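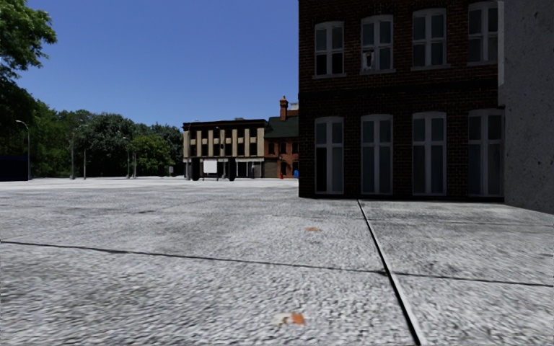
Gidey Errands: outdoor chore runs in simulation

Version 8, last updated Feb 15, 2023

What this is

I put this set together because I kept getting the same question from friends: can a robot take out my trash yet? My short answer is "sort of, on a good day" and the long answer is in these files. Gidey Errands is 482 simulated runs of a robot doing outdoor chores around a small town: crossing a plaza, finding litter, getting to the mailbox, sweeping along a wall. Everything is rendered. I built the town in Cimell and the controller is my own fork of Dritton, so please blame me for the odd turns and not them!

What's in the folder

runs/ - one subfolder per run, with the robot's own camera view, wheel speeds and a text log
tasks.csv - the chore given at the start, in plain words
outcome.csv - done, partly done or gave up
maps/ - the town layout, plus my messy notes on it

How it did

The robot finished 272 of the 482 runs. I was pretty happy with that until I watched the ones it missed. Getting from one side of a big open square to the other is mostly solved, I'd say. Deciding whether a mark on the paving is a wrapper or a rust stain is another story (it once spent a whole run trying to pick up a stain, and I let it). In 41 runs it gave up before it had even reached the right spot.

Things to know before you use it

The weather is always sunny. No rain, no snow, no wet leaves, so don't expect anything you train here to cope with a real sidewalk in March. The ground textures are coarse and get blurry up close. I labeled the outcomes by hand, by myself, and I was strict about "done" - litter dropped next to the bin counts as partly done.

Indoor chores aren't included. I have a kitchen set called Zoltska in the works, but folding a towel is so much harder than crossing a square that I'm not promising a date.

License

Free for research and teaching. If you find a bad label, open an issue with the run number and I'll fix it in the next version.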